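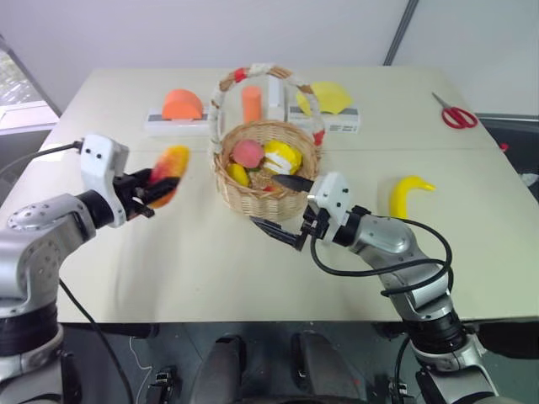 Encarnación Garrido
Contributing columnist

Opinion | Home & Family
6 min read

My sister-in-law has started rotating her children's toys. There are bins in the garage with dates on them. Every Saturday morning, before the kids are up, she carries one bin in and carries another out, and the living room is left with a basket of things that have been, in her word, curated. She is a dental hygienist with two kids and a long commute, and she does this at six in the morning.

I have nothing against her bins. What I object to is the book that told her to do it, and the app that came after the book, and the general idea that a parent who leaves the same plastic fruit on the floor for a year is doing some quiet harm.

The idea goes like this. Children with too many toys can't focus. They flit. Give them fewer, swap them often, and they will play longer and more deeply, and grow up into people who finish things. Gallico, which sells a rotation plan by subscription, puts the ideal number of toys in view at 30. Grillov, its main competitor, says 4 per child. You would think two companies working from the same science would land a little closer together than that.

I asked both where the number came from. Gallico sent me a link to its own blog. Grillov's reply said the figure was "informed by child development principles" and offered me a discount.

There is research on this, and some of it is decent. Put a toddler in a room with a few toys and she will usually spend longer with each one than a toddler in a room with a lot of them. Fine. I would spend longer with each magazine if the dentist only had two. But a short session in a strange room is a long way from a Tuesday in February in your own house, with a brother, a dog and a cold. And longer play with a toy is an odd thing to want so badly. A child who picks up the banana, drops it, picks up a truck, comes back for the banana and puts it in the truck has been busy the whole time. On an observer's sheet she has been distracted 4 times.

I grew up in an apartment where nobody rotated anything. We had a laundry hamper full of stuff, most of it missing parts, and it stayed where it was until we moved. I can still tell you what was at the bottom. There was a rubber pear with teeth marks in it that my older brother swore were a rat's. We played store with it, then hospital, then we threw it at each other, then for most of one August it was the baby. If it had gone into a bin in the garage during the store phase and come back a month later, I don't think it would ever have been the baby.

That's a personal memory and proves nothing. I bring it up only to say that my evidence is about as good as theirs, and I'm not charging for it.

Trinidad Vallejo ran a family day care out of her house for most of her working life, and I called her because she has watched more small children play than anyone else I know. She had heard of rotation. She had even tried it, years ago, after a workshop.

"The ones who loved a thing looked for it," she told me. "They'd go to the shelf and stand there. Then they'd ask me, and I'd say it's resting, and they'd look at me like I was crazy."

She gave it up after a few weeks. She also told me, to be fair to the other side, that the room was easier to clean that month and that she missed that part.

I think easier cleaning is most of what is being sold. It's a perfectly good reason to put toys away! A floor you can cross in the dark is worth something. I wish the companies would just say it. But "your house will be tidier" doesn't bring in a monthly fee, and "your child's attention is at stake" does, so what used to be housework has turned into a form of early education, with the mother as the teacher. It is nearly always the mother. I looked through the customer stories on Gallico's site and found one father, and he was thanking his wife.

The newest entry is Hekance, an app that has you photograph each toy and tag it by skill. A stuffed rabbit is "emotional." A set of cups is "spatial." It then builds a schedule. A friend let me look at hers. She had entered 128 items, which took her the better part of a weekend her kids spent at their grandmother's, and the schedule told her to put away the only one her son sleeps with. She ignored it, naturally. She is still paying for it, though, and when I asked why, she said she felt that stopping would mean she'd given up on something. She couldn't tell me what.

I've heard the answer to all this, because my sister-in-law gave it to me over dinner. She says the kids do play better on swap days. They come down, see the basket and get excited. I believe her. I would get excited too if my stuff disappeared and came back. What I'd like to know is how they play on Thursday, and whether anybody has checked, and whether the quiet hour she gets out of it is longer than the hour she spends hauling bins. She said she'd never added it up.

There are families for whom less really is easier, and some kids do get overwhelmed by a full room. Their parents tend to know it without a subscription. A neighbor of mine, Mrs. Ortuño, raised a son like that, and she kept his things in a closet and let him pick. She didn't have a word for it. If he wanted the same puzzle every day until spring, he got the same puzzle.

The last time I was at my sister-in-law's, her younger one took me out to the garage to show me where the toys live. He knew which bin had the dinosaurs and he knew how to get the lid off. He'd been going out there on his own, he said, after lunch.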